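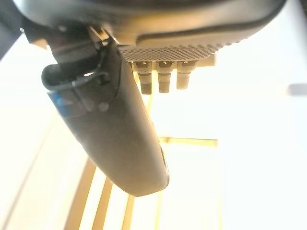 August, shampoo bar notes, batch after the crumbly one

OK, second go at the Mamow bar, and I'm much happier with this one! The last lot looked gorgeous in the mold and then fell to bits when I tried to cut it, so I went back to my scribbles and changed only two things: more cocoa butter, and I melted the surfactant noodles all the way down before adding anything else. Last time I got impatient and there were still little lumps in it (Ulises spotted them, I pretended I hadn't).

Total weight 632 g with everything in. Kept the water bath at about 90 minutes from start to pour, far longer than I'd like, but the noodles from the new bag are fatter than the old ones and they just sit there. Stirring helps a bit. Lid on helps more. I also wonder about blitzing them first, with a mask on, obviously, that dust is horrible.

Order I added things, so I don't have to guess again:

Noodles and the liquid surfactant, lid on, low heat
Cocoa butter and the broccoli seed oil once it was a smooth paste
Off the heat, then panthenol and the preservative
Fragrance last, when the pot was cool enough to hold

The fragrance is the Zalewska blend, the rosemary and grapefruit one. Rosângela thinks it's too kitchen-y and wants to try it with a little cedar. I like it as is, but I did go easy on it this time, and the smell in the pot was lovely, much softer than before.
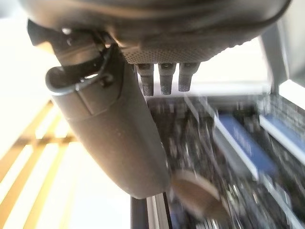

Pressed half of it in the round molds and poured the rest into the loaf mold, mostly out of curiosity. The pressed ones came out with nice sharp edges and the Volham leaf stamp took properly. The loaf is a bit of a mess on top, and there's a sticky patch at one end where I think the panthenol didn't get mixed in. Scraping the sides of the pot more would fix that. I always forget the sides.

pH: made up the usual diluted sample and got a bit over 5 on the strip, fine for hair. Rosângela, could you redo it with the meter when you're in? I don't trust my eyes with those strips, the two middle colors look exactly the same to me.

Lather test at the sink with one of the offcuts. Big fluffy bubbles, quick to start, and my hands didn't feel squeaky afterward. The Pister base bar still wins on creaminess, I have to admit, but it also goes to mush in the dish and this one felt firmer.

Still to do: wrap two bars for Ulises to take home (his hair is much longer than mine, so his opinion counts for more), leave the others on the rack unwrapped, and weigh them again before we decide on a label weight. Also we're nearly out of cocoa butter, and the parchment paper is down to the last bit of the roll.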